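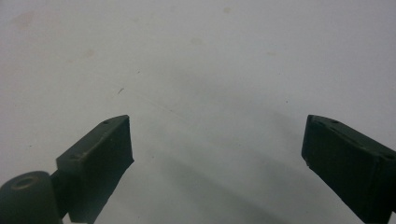
*A pale surface, with a few faint marks on it.*

## Looking after a light-coloured worktop

Pale surfaces show everything, so little and often works better than one big scrub at the weekend. These are the habits we keep to at Shezi, where the main worktop is off-white and gets used from breakfast onwards.

**Daily wipe**

- Take everything off first. Wiping round the toaster leaves a line of crumbs that turns into a brown ring.
- Brush crumbs into your hand with a dry cloth. A wet one smears them.
- Wipe with warm water and one drop of washing-up liquid, then go over it again with plain water.
- Dry with a tea towel. Most of the dull patches people complain about are dried soap.

**Tea, coffee and turmeric**

Mix bicarbonate of soda with a little water until it is as thick as toothpaste. Spread it on the mark, leave it for 10 minutes and wipe off with a soft cloth. Don't scrub. Turmeric may need a second go. Try the paste on a back corner first if you don't know what your worktop is made of.

Busisiwe Lekota wrote in to say she gets beetroot off with a slice of bread pressed on while the stain is fresh. We tried it on a Tuesday and it took up most of the colour.

**Scuffs and grey marks**

Pans with bare metal bases leave grey lines that look like scratches. A clean pencil rubber shifts a lot of them. For the rest, use the bicarb paste again.

**What to keep off it**

- Green scouring pads
- Neat bleach
- Hot trays (use a folded towel or a trivet)
- Newspaper and printed carrier bags, if there is any damp about

Cut a worn bath towel into 40 cm squares for cloths. Wash them at the end of the week without fabric softener, which makes them slide over spills.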